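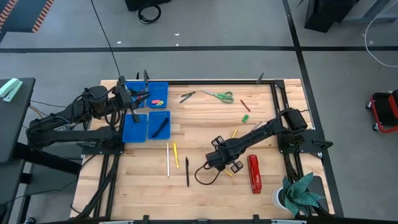
Do you have a junk drawer? I want to hear about it (and maybe borrow it)

Hi! I'm Gobnait Duggan, and I'm looking for people who'd be willing to let me be nosy about their drawers. I mean the one in the kitchen or the hall, the one with dried-up pens and birthday candles and a key that doesn't fit anything you own. I'm writing a book about them, and I need your help to finish it.

The working title is The Drawer by the Phone, which dates me a little. It started as a newspaper column here in Jilen, and I asked readers to write in with the oldest thing in their drawer. I figured I'd get a handful of notes from my mother's friends. I got 276 letters! One lady sent me a photocopy of a raffle ticket from her honeymoon, number 2229, still unclaimed. I've been hooked ever since.

What you'd be doing

It's pretty easy, and you can do it in your pajamas. If you take part, you'll:

- pick one drawer in your home (a shoebox or a cookie tin is fine too)
- leave it exactly as it is, please please don't clean it first
- take everything out, one piece at a time, and tell me what it is and where it came from
- put the pieces into groups any way you like
- chat with me on the phone afterward for an hour or so

The groups are my favorite part. Some people go by what a thing is for, so all the pens and pencils end up together. Some go by who it belonged to. I talked to a retired bus driver who had one pile for "things I'd miss" and one pile for everything else, and the second pile had his passport in it.
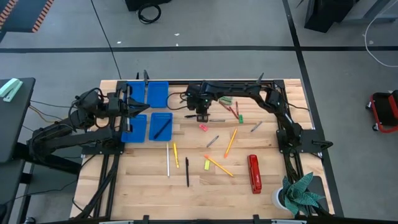

Blue trays, two by two, on a wooden worktable.

You don't need trays or anything fancy. Cereal bowls work, so does a muffin tin, or just heaps on a bath towel. If you run out of room, use the floor (maybe shut the dog out first).

Who I'm looking for

Anybody over 18, really. I already have plenty of people who own their homes and have lived in them forever, so I'd especially love to hear from:

- renters, and folks who've moved a lot
- people sharing a place with roommates, where no one will admit to owning the batteries
- couples who recently moved in together and had to merge two drawers into one
- anyone who has inherited a drawer, meaning you cleared out a relative's house and kept it the way it was

You don't have to be a good talker or have an interesting drawer. People always tell me theirs is boring and then we're on the phone until dinner. Kids can join in as long as a parent or guardian is on the call too.

What you get

I can pay $3 toward postage if you mail me anything, which I know won't change your life, plus a signed copy of the book when it comes out. The plan is July, and I'm being hopeful. You'll be thanked by name in the back, or by a made-up name if your drawer is embarrassing. You also get to read your part before it's printed, and if you want something taken out, out it comes.
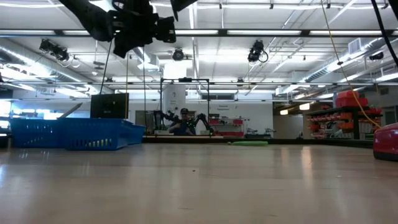 Photo: Griveck

A few things people have asked

Do you want my stuff? No! Well, almost never. If there's one object you think I should see in person, ask me first. I'll mail it back, and I'll pay for that.

What if I find cash, or a letter I'd rather not talk about? Skip it. You decide what I hear about, and I won't push.

Do I have to send pictures? Only if you feel like it. Phone pictures are fine, and so is a list on the back of an envelope.

Can I do two drawers? Yes, but pick the worse one first.

How to sign up

Write to me care of Griveck, P.O. Box 856, Jilen, by 2 Oct 2021. Put DRAWER on the envelope so it doesn't end up with the regular mail. Tell me your first name, a phone number, a good time to call, and the first three things you see when you open the drawer. Don't dig around, just whatever's on top. Mine right now is a tape measure, soy sauce packets and a single roller skate key.

I read everything myself, so give me a week or two to get back to you. Thanks so much, and I can't wait to see what you've got in there!

Gobnait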